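Unai Peñalver
Monday, June 29, 2026

Right. Desk week. I've been threatening this for months and I'm finally doing it, one desk at a time, and I'm going to post the whole thing because I enjoy this far more than a grown man should. Thread!

1/
Background for anyone new: I look after the shared office on the second floor at Tangate. White desks, grey floor, lots of monitors, and a cupboard of cleaning stuff that had three half-finished bottles of the same spray in it until this morning.

2/
White desks are brilliant, by the way. People moan about them because they show everything, and I say good! Show me everything! My last place had dark brown ones and you could lose an entire biscuit on those for a week.

3/
First job every time: cables. Unplug what you can, lay it over the chair, wipe the whole length of it with a barely damp cloth. I pull the cable through the cloth with one hand. The grey line that comes off is so satisfying I called Sotomayor over to look at it. (Sotomayor is the room next door, we all go by room names here, it's a long story.)

4/
Sotomayor were polite about it.

5/
Second job: crumbs. Do NOT start with a wet cloth. I know it's tempting. You'll make paste. Dry brush first, a cheap pastry brush does it beautifully, sweep towards you and into your other hand or a dustpan. Get behind the monitor foot too, there's always a little drift back there.

6/
Someone asked what I do about keyboards. Upside down over the bin, gentle taps, turn it ninety degrees, more taps. Then the pastry brush between the keys. I got so much out of one of them today that I weighed it. 2 grams. That doesn't sound like a lot until you see it on a kitchen scale.

7/
Cloths! Let me talk about cloths. I bought a big bag of yellow ones in spring and I'm a complete convert. Yellow is the best colour for a cleaning cloth because you can see exactly when it's had enough. Blue hides it. Grey hides it completely, I don't know who is buying grey cloths.

8/
Fold it in half, then in half again. Eight clean sides if you keep turning. I was shown this in a café job when I was nineteen and I've never once gone back to the scrunched-up ball. (Fine, I go back to it when I'm in a hurry. Everybody does.)

9/
Okay, the great enemy of the week: tape.

10/
Every desk in this room has had something taped to it at some point. Labels, cable runs, notes about the bins, little markers for where a thing is supposed to live. And then the thing moves and the tape stays for two years and bonds with the desk on a spiritual level.

11/
My method, tested at length. Warm the tape with a hairdryer on low, count to twenty, lift a corner with a fingernail or an old plastic card, and pull it back flat along itself. Slowly! If you pull straight up it leaves the glue behind and you've got a worse job than you started with.

12/
For the glue that stays anyway: a dab of cooking oil on kitchen roll, leave it for a few minutes, rub in small circles, then washing-up liquid and water to get the oil off. Try it on a bit nobody sees first. It's been lovely on ours but I can't speak for your desk.

13/
Reply from a friend at Cledeo: "just use a scraper". No! Not a metal one! I've got a desk in the corner with a scratch shaped like a tick from the last person who just used a scraper.

14/
Monitors next. Screen off, always, partly because it's cooler and mostly because you can see the fingerprints on a dark screen and you can't on a bright one. Dry microfibre, top to bottom, hardly any pressure. If there's a stubborn mark, dampen the cloth and never the screen.

15/
The stand is where I get a bit carried away. If you've got a glossy one, do it last and do it dry. It'll pick up every streak from the damp cloth and you'll be chasing them round till teatime. Done properly though, you get that shine where the ceiling lights show up in it and it looks brand new.

16/
And please, please don't forget the front edge of the desk. It's where everyone's wrists go. Hook the cloth over it and run it along from one end to the other.
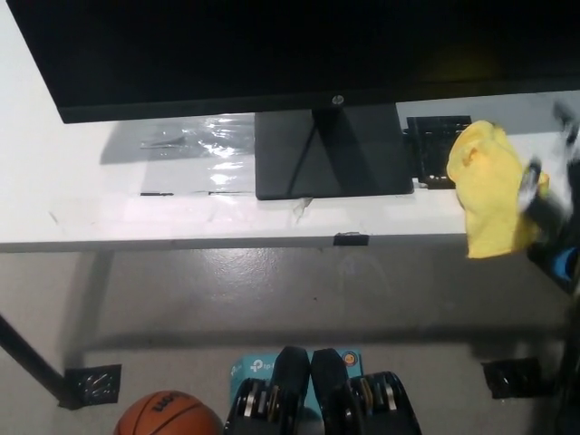 17/
I do the front edge twice, once damp and once dry, and I do the underside as far as my fingers reach. There was chewing gum on one. I won't say whose desk. I will say it was the tidiest person in the building and I've been smiling about it since lunch.

18/
Small black things are the sneaky ones. Organisers, racks, anything with slots in it. They look spotless from a distance and then you tilt one towards the window and it's a wool jumper in there. Pick it up, brush the slots, wipe where it was standing, put it back where it was. People notice if it's moved even slightly.

19/
Which reminds me, rule of the week: everything goes back in its place. I'm cleaning people's desks, I'm not improving their lives. If you like your pens in a heap, you'll come back to a heap of clean pens.

20/
Plastic sheets on desks. A few of ours have clear plastic taped down and I've had two people ask whether I peel it up. I don't. If somebody taped it down they wanted it there. Wipe from the middle out towards the edges so you aren't pushing water underneath, and press down any tape that's started to lift.

21/
Curled-up scraps of tape with nothing left to hold, though? Those I ask about, and then usually I'm allowed to have them, and it makes my day.

22/
Someone wanted to know how long a desk takes. I've been keeping a list because of course I have. Quickest was eleven minutes. Longest was 92, and that one had a mug ring I took personally.

23/
Mug ring update for the people who've been following since last week: bicarbonate of soda and a drop of water, left on for ten minutes, soft cloth. Gone! I took the long way back to the kitchen so I could walk past it again.

24/
Clendis upstairs have heard about all this and want their floor done as well. They've got 107 desks. I said yes before I'd done any sums at all. September, I told them. I'm going to need more yellow cloths.

25/
Washing the cloths, last one for today: hot wash, no fabric softener (it stops them soaking anything up), hang them over the radiator or the back of a chair. Ours are on the line in the yard right now, a whole row of yellow, and it looks like bunting.

26/
Tomorrow: the printer corner. I moved one box to have a look and put it straight back.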